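Zodia Bench Sorter
Item 2654 | Bench automation | Made for Prakwood workshops

Home > Equipment > Small parts handling > Zodia Bench Sorter

Every factory has a job that gets handed to whoever was last back from lunch. In switch and control panel work it is usually the sorting: pick up a push button, look at it, put it in the right tray, pick up another. The Zodia Bench Sorter is an arm, a gripper and a controller that will do this for as long as you like without once asking what time it is.

What it does
Zodia picks up panel switches and similar small parts one at a time and sets them down in open trays. It is meant for goods-in, returns and kitting benches where the mix of parts changes through the day. It does not wire, test or label anything, and we would ask sales managers to stop telling people that it does.

It is slower than a quick person. We say so early because you will see it for yourself in the first ten minutes, and we'd like to have been the ones to mention it. A quick person, though, is rarely quick at four in the afternoon, and is generally better used on the wiring.

What changes for your people
Somebody still has to fill the bench, empty the trays and deal with the part that fell on its side. In the workshops we supply, this has become a small job done between other jobs, where it used to be a whole shift. The operator who did the sorting normally ends up in charge of the sorter, and becomes strict about where others put their mugs.

Some things get worse. The bench has to be kept clear, which some benches have never been. Trays must go back where they came from. People who liked sorting because it left their heads free for the radio will want a word with you, and they have a point. We suggest talking to the team before the crate arrives. One customer let the crate do the talking and had a long August.

We don't supply savings calculators. If you are buying Zodia to lose a member of staff, please bear in mind that you will then be the one picking switches up off the floor.

In the box
Arm and gripper, black
Onex controller with stop button and 3 m lead
Bench clamps, 2
Spare finger pads, 2 sets
Printed guide, with pictures, in a size that can be read at arm's length

Not in the box: trays, bench, patience. Most flat trays with a low rim will do. Choose different colours, as it helps the humans.

Setting up
Clamp the arm to a steady bench. Place the trays and tape their corners, or draw round them if your bench is past caring. Show the arm each pick and each drop by hand, then run it slowly with someone watching. Allow a morning. The guide says two hours, but the guide was written by the people who built it.

Keep hands away from the gripper while it is moving. It is not strong, but it is very sure of itself.

Care
Wipe the finger pads when they look shiny. Check the clamps weekly. Scuffed trays are fine and need no attention. If the arm starts setting parts down in the wrong place, look first at whether somebody has moved a tray, second at whether somebody has moved a tray, and then ring us.

Often bought with
Onex foot pedal, item 2838, for starting and pausing with both hands full
Thampi bench mat, non-slip, grey
Thampi tray stops, set of 10

Delivery and returns
Sent by pallet to mainland addresses. Orders placed by 21st October go out with the second set of finger pads already fitted. Returns are accepted if the arm is clean and comes with its controller, which you would think went without saying.
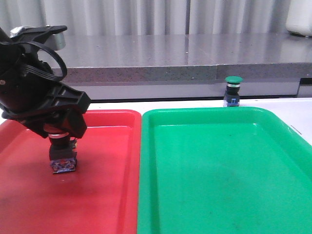
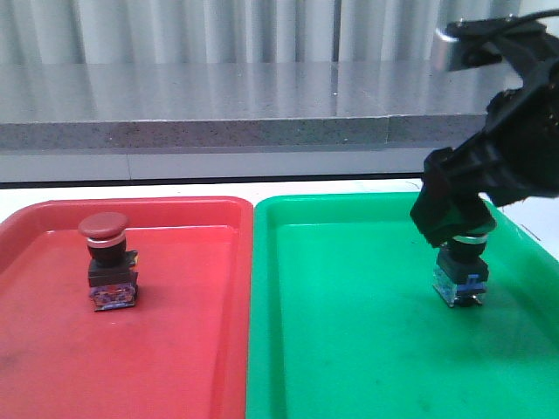 Panel push buttons, one at a time, with a red tray and a green tray on the bench.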